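Closing a straight cut on a practice pad - quick version

For the Friday bench group at Driddale. Get the Caltammont thread out first, cut it short. Long tails tangle.

Load the needle. Jaws closed on the curve, well back from the tip. Check it doesnt wobble.

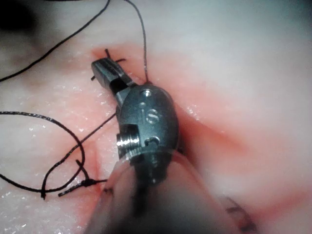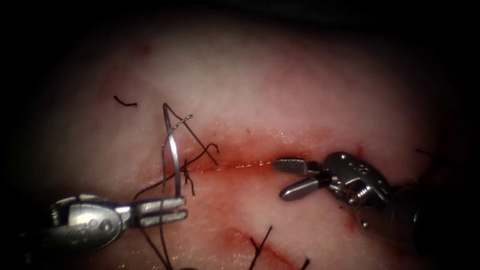

Bite depth is where most people go wrong. Go in square to the surface, same distance each side, then turn the wrist and let the curve do the work. Start with the needle standing nearly upright next to the cut, like in the second picture, tip clear of the tissue. Dont push it flat.

Pull through slow. Leave a tail, 3 throws, snug not tight - edges should just meet. Trim and move on to teh next one.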